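Anmont Neighborhood Garden and Supper Club
Minutes of the fall planning meeting, 1 Oct 2018

Present: Yaa Korletey (chair), Salamatu Annan (money and grants), Mekdes Tesfamariam (beds and compost), Ohemaa Mahama (suppers), Mariama Kyei (minutes), and a good crowd of members along both sides of the room, including the Villalobos family, who brought the squash bread and would not take any of it home again.

1. Welcome and last meeting's minutes

Yaa opened by thanking everybody for coming out on such a wet evening, and said how happy it made her to see the newer plot holders sitting in among the old hands. The June minutes were read and accepted with one correction from Mekdes: the bed by the north fence was planted with collards, and the kale went in by the gate. I am sorry for the mix-up and have fixed it in the binder.

2. Money

Salamatu walked us through the summer. Plot fees brought in $600, and the plant sale brought in almost $600 more, which is the best sale we have had since we moved it to the church side of the street. She gave special thanks to everyone who potted up tomato seedlings in their kitchens back when it was still too cold to do it anywhere else. The water bill came in higher than we had hoped, but it was a dry summer and the beans needed it, and Salamatu does not think we should fret.

The bigger news is the grant from the Drenov fund. We have been awarded $3000 toward the new shed and the covered supper area, to be spent by the end of next June. There was clapping. Yaa asked that it be put down here that Salamatu wrote the whole application herself, over a good many late nights, and that the club is grateful to her.

A question came up about whether grant money can pay for the gutter and rain barrels. Salamatu believes it can if they are part of the shed, and will write to the fund to be certain before we order a thing. 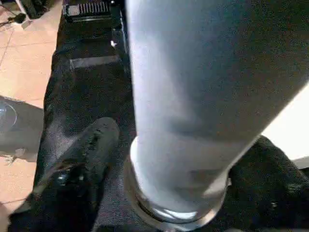 Light gray, close up.

3. The shed

We talked about the shed for a long while, as we tend to do. Mekdes had drawn two layouts, one with the door facing the beds and one with the door facing the alley, and she passed them around. Most people liked the first, because you can wheel a barrow straight out to the compost, though Mr. Villalobos made a very fair point about the puddle that forms on that side every spring. Mekdes will go out after the next hard rain with some stakes and mark how far the water reaches, and we will choose then.

Two quotes have come in. Driro will pour the slab and put up the shed but would not start before the spring thaw. The other builder could come sooner but wants us to clear the site ourselves, brambles and all. Ohemaa said she has met those brambles and would sooner wait. After some laughing the room agreed to wait, and Yaa will let both builders know.
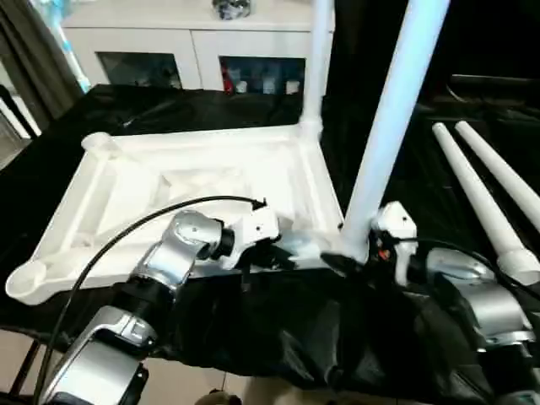

It was also agreed that the old shed stays up until the new one has a lock on it. Anyone with tools in there is asked to put a name on them before the clocks change. Masking tape is fine. There is a very nice hand fork with a green handle that has been hanging on the nail all summer, and its owner would be welcomed back to it with open arms.

4. Beds and compost

Mekdes reported that the garlic is ordered and should be here in plenty of time. Planting will be on a morning to be announced by phone tree, and children are welcome, since they are closer to the ground than the rest of us and seem to enjoy it more. Please pull spent tomato plants before then and keep anything with blight on it out of the compost. Bag it and set it by the gate.

She would like to try a cover crop of winter rye on the empty beds. A few members had worries about turning it under in spring. Mekdes promised to come and help anyone whose back is not up to it, and with that the worries more or less went away. Agreed, with thanks. 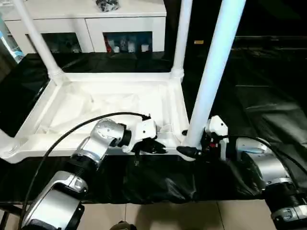 The compost bins need turning more often than they are being turned. A sign-up sheet went around and came back with most of the lines filled, and it will be pinned inside the gate for those who missed it.

5. Harvest supper

Ohemaa has the menu nearly settled. There will be groundnut stew, a big pot of lentils for those who don't eat meat, greens from the north fence, cornbread, and whatever pies people are moved to bake. She asks that you tell her ahead of time about any nut allergies so the stew can be kept well away from the other dishes. Please bring your own plate and fork, as we did last year. It saved a mountain of trash and we all got to admire one another's china.
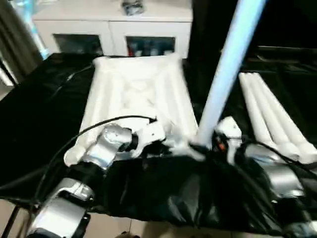 Mariama Kyei
Club Secretary

6. Other business and next steps

The seed swap box is overflowing with lettuce and short on peas. If you saved peas, please bring some by.

Salamatu will write to the Drenov fund. Yaa will call the builders. Mekdes will stake out the puddle and get the rye seed. Ohemaa will post the supper list on the gate, and I will have these minutes copied for the members who don't use email.

Yaa thanked everyone again and closed the meeting a little later than planned. The next one will be held after the supper, on an evening to be set once Ohemaa has had a rest.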